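How to judge whether a machine is ready for a chore: start with mending

12 December 2018

At Halley we often get the question if a robot can already sew on a button or close a torn cushion. Before you believe a yes or a no, do this small test at home. You need a needle, a thread and two scraps of cloth.

Step 1. Sew five stitches slowly and say aloud each thing your hands do. You push, let go, take the point on the other side, pull, and feel when to stop.

Step 2. Mark every moment when the needle changes from one hand to the other. For most machines this is the difficult part. Cloth moves when you touch it, and tissue does the same.

Step 3. Compare your list with a machine that has two arms. Look mainly at the place where the second gripper must wait.
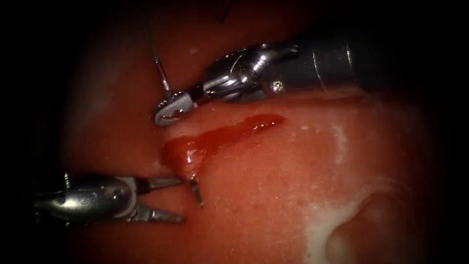 The needle point has come through and the lower gripper is open beside it, not yet holding.

Step 4. Ask who decides the next movement. If a person guides the arms, you have a very good tool, but the chore is still done by a person. Write this down separately.

Step 5. Ask about repetition. In November our Bayram test bench tried 1,000 passes on plain cotton and needed help in 123 of them. With the softer Stillorico knit it was 207. For a workshop this is too many – somebody must stand beside it all day.

My present answer is therefore: mending, not yet. Folding flat towels is nearer, and I will write the same kind of test for it on the Rirkard page.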